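**Washing a pale backpack without ruining it?**

Ludivine Deschamps

Bought a Lekari backpack in July. Pale pink, 457 grams. The straps have gone gray where they rub my neck. The label only says "do not bleach." Machine or hand?

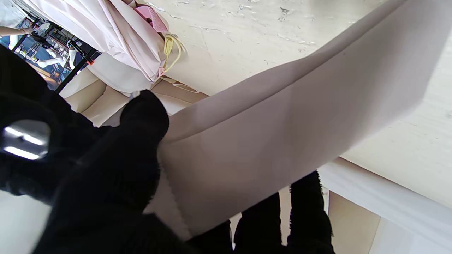
Corentin Perrin: By hand. Use a basin of cool water and a little dish soap. Soak it for 4 hours, scrub the straps with a soft toothbrush, and rinse 2 times. I've done my daughter's Skuvby bag this way for years.

Wipe out the inside first. Crumbs and pencil dust turn to paste in the seams.

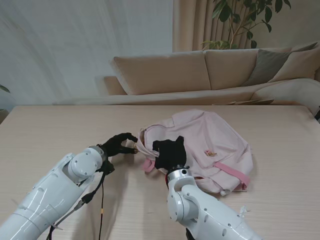

For drying, hang it upside down with every pocket open. Keep it off the radiator. The foam in mine went stiff after one night there.
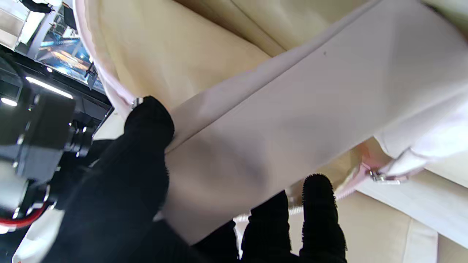 Tansy700: I just throw mine in the machine on cold, in a pillowcase. Never had a problem, but it's a cheap one. The laundromat in Cludedcombe does bags too if you don't want to bother.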